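**Week 3: Volume claims and how shops make them**

Ghazala Yousafzai's reading for this week says that shoppers "know roughly what a litre looks like". I doubt it. Her survey had 30 people in it, all from one shop in Fimesgate, and they were asked to guess with the label in view. Read it anyway, but look hard at the method section.

What we can say is duller. Makers quote the volume to the brim, which few people ever fill to. Pristia does this in its January catalogue – page 12, small print.

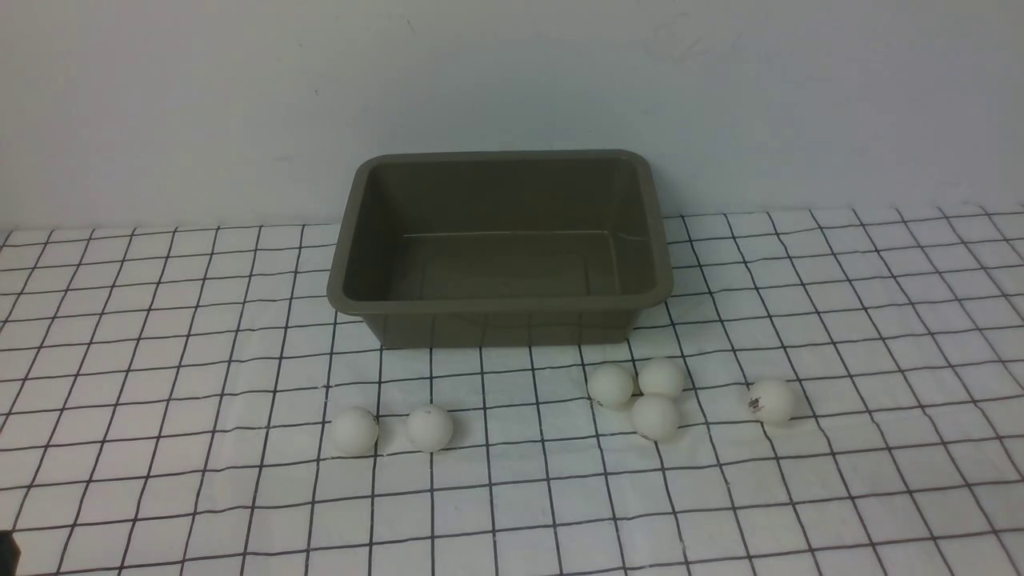 Shape causes more trouble than size. Most of us judge by the opening and forget the floor. A tub whose walls taper inward, like the olive-grey one on the checked cloth, holds less than its rim suggests, and multiplying the top length by the top width by the depth will always flatter it. Chisholm calls this "a harmless rounding". I don't see why it should be harmless if you're paying by the litre.

For next time:

- Work out the error for a tub with a floor smaller than its opening. Show your steps.
- Read Nguyen on bottle shapes, and note who paid for the study.
- Bring one label you don't believe.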